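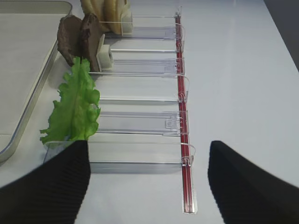
The Laltum lunch counter goes back to its full menu in November, and the hours change with it. Doors open at 11 a.m. and the last order is taken at 2:30 p.m., half an hour later than over the summer. The soup of the day returns, along with the baked potato and the two hot plates. Cold sandwiches stay on the menu all year, and what goes in them has been the main subject of the comment cards. Bread, and brown cooked meat that looks like roast beef, stand on edge in the compartments of a clear rack, and the meat is the part people write in about. Of the 62 cards turned in last month, most asked for thicker slices and a second kind of mustard. The mustard is ordered. The slices are still being discussed with Marinho, our supplier.

Prices go up a little. A half sandwich with a cup of soup will be 4 dollars, and the full sandwich stays where it was. The meal cards sold at the Prevance front desk work as before, and any balance left from the summer carries over.

Large orders need a day's notice - two days if you want hot food. The kitchen can handle up to 59 boxed lunches at a time. Anything bigger goes through the catering office on the second floor.

One more request. The counter started the year with 400 soup bowls and is now short of them. If you have any at your desk, please leave them on the cart by the elevator. The cart is emptied every afternoon at 4.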